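The Second Pair of Fingers

By the time the Hattar fingers arrived, Lama Hakim had already written the report saying they were better. She had written it in February, when Dallico wanted a purchase order justified, and had left gaps for the numbers. All that remained was to find the numbers.

The rules of the trial were simple enough. Two pairs of fingers, one arm, one small red thing to pick up. The Wanwood pair had come with the gripper and cost nothing extra. The Hattar pair had come from Trerkunthorpe in a box with a ribbon on it, and cost more than Lama's bicycle.

"What is the red thing, officially?" asked the man from purchasing, who had come down to watch his money being spent.

"Test object A."

"It looks like a sausage."

"It's a very good test object," said Lama. "It rolls." 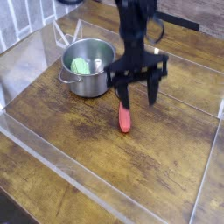
He wanted to know whether the arm knew it was being compared. Lama said no. He asked whether that was fair, and she said it was the only fair part of the whole business, because she certainly knew, and so did he, and so did the managing director, who had already told a customer.

The Wanwood pair had managed 229 clean lifts before she stopped for lunch. She had hoped for fewer. A clean lift meant up, across and down again without a drop, and for most of the morning the old fingers had gone about it like a waiter who has worked in the same hotel for thirty years. She had tried a slower closing speed, then a faster one. She had turned the test object to awkward angles. At one point she had caught herself breathing on it.

After lunch she fitted the Hattar fingers, which took two screws, a good deal of bad language and one phone call. The voice in Trerkunthorpe was charming. Had she read the note about alignment? She had not. It was under the ribbon.

"Now we'll see," said the man from purchasing, and pulled his chair closer.

The arm came down. It stopped where it had been told to stop, and waited there with what Lama chose to think of as dignity.

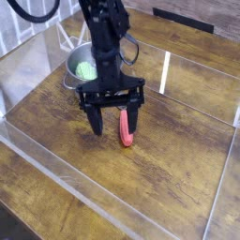 Test object A, between the fingers and giving nothing away.

"Is it thinking?" he whispered.

"It's waiting for me to press the key."

She did not press it straight away. In her bag was the report, four pages long, with a paragraph she was rather proud of about compliance and surface grip. There was a gap in the middle of that paragraph, just wide enough for a figure of three digits. She had measured it by eye. Anything over a thousand would push the last line on to a new page and spoil the look of the thing.

"Suppose they come out the same," he said.

"Then we run it again."

"And if they're the same again?"

Lama considered the arm, and the red thing, and the long afternoon — the first of several, she suspected.

"Then the ribbon was very nice," she said, and pressed the key.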